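About Savton

Savton writes handling rules for automated sorting and packing lines. The company works out of one hall in Dradthorpe and has done so from the start. Its main product is a document, the Savton Handling Code, which states how a household article may be gripped, lifted, turned and set down by a machine. Clients build or operate the machines. Savton does not sell hardware.

The current edition contains 192 clauses. It was issued on Mar 8, 2020 and replaces all earlier drafts.

How a clause is written

Each clause begins with manual handling. An article is picked up, held and turned by hand before any grip limit is put on paper, and the contact points are noted for each article class. Round, open ware is treated as a class of its own – a rim can be gripped at any angle, so the clause has to fix the angle.

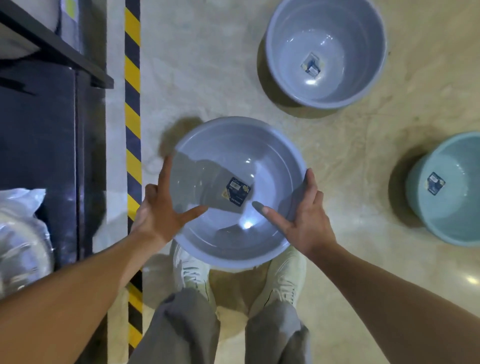 Testing against the code

A line is tested with 1,000 cycles per article class. A dropped article ends the run. Rim deformation is measured after the last cycle and recorded on form 261, which both parties sign. Operators may attend but may not adjust the grip once a run has started. The Sturkus line was the first to be tested this way, and its results set the limits for wide, shallow containers.

Zerrin Dursun is technical editor of the code. Requests for a ruling go to her in writing, with the clause number in the subject line.
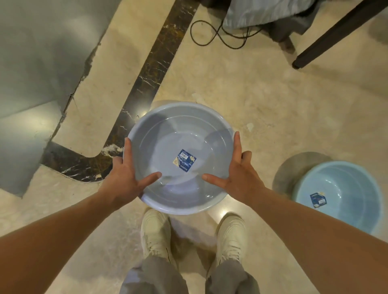 Clause wording is kept short and refers to things an inspector can check. "Handle with care" does not appear in the code. The section on open ware names the rim, the inner wall and the base, and sets a separate rule for each. Labels fall under the base rule: on a basin with a small navy sticker on the inside bottom, two opposed contacts at the rim leave the printing exposed, and a scanner mounted overhead has a direct line to the barcode. Suction on a labeled area is not permitted.

Licensing

The code is licensed per site. Altıntaş, the largest licensee, applies it to 3,000 stock items. Amendments are sent to all license holders in March, together with a list of withdrawn clauses.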